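February, notebook, wireless bench

Started before eight this morning with the kettle on and the small heater going, because the back wall of the lab holds the cold like a cellar. I want to get all of this down while I still have it straight in my head, and so that Yvette has something better to read than my sticky notes when she takes over the bench.

The question for the week is why the Trusturent gateway keeps losing its far nodes. We have the mesh firmware on all of the Ovine boards now, same build on every one, and on the desk they behave beautifully. Put one at the end of the long corridor and it joins, chats happily for a while, and then goes quiet until somebody power cycles it. I spent most of yesterday blaming the antenna leads, and I owe the antenna leads an apology. Swapped every one of them, including the fancy ones Krajčí sent us, and the dropouts came along just the same.

So today I left the hardware alone and watched the traffic. Set the sniffer on a stool halfway down the corridor, logged to the old laptop, and had the far node send 200 packets at the normal reporting interval. Then I went and had my coffee, which I will admit was also part of the method, as I wanted to keep people (me) out of the radio path while it ran. When I came back the log showed 2 gaps. Both came directly after the node changed its parent, and in both the node was still sending perfectly well. It was the gateway that had stopped acknowledging!

That cheered me up a good deal. A node that keeps talking to a gateway that has forgotten it is a software problem, and I can do those sitting down. My guess is the neighbor table. When a node moves to a new parent, the old entry ought to age out and the new one take over, but I think the gateway holds on to the old one and then throws the new one away as a duplicate. I have not proved this. Yvette Cloutier said something very similar when we did the Busov install, and I remember telling her it was interference from the elevator motor, so there is a second apology due.

Things I tried after lunch, in the order I tried them. Cut the aging timer in half: fewer dropouts, but the table churns and the near nodes get chatty. Put it back. Turned on verbose logging at the gateway: it slowed down so much that the fault went away entirely, very annoying, and probably a clue about timing. Turned it off again and added one counter that only goes up when an entry is refused. Much gentler. Left that running.

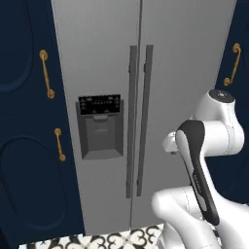 Kitchen model, side-by-side fridge, low angle.

For tomorrow: read the refusal counter before touching anything else, and please don't reboot the gateway to "freshen it up", as the counter lives in memory and will go with it. If it has moved, pull the neighbor table and save a copy next to the sniffer log. Also need more of the short coax jumpers, the drawer is down to the ones with the bent pins. Heater off, laptop on charge, stool still in the corridor - mind your shins.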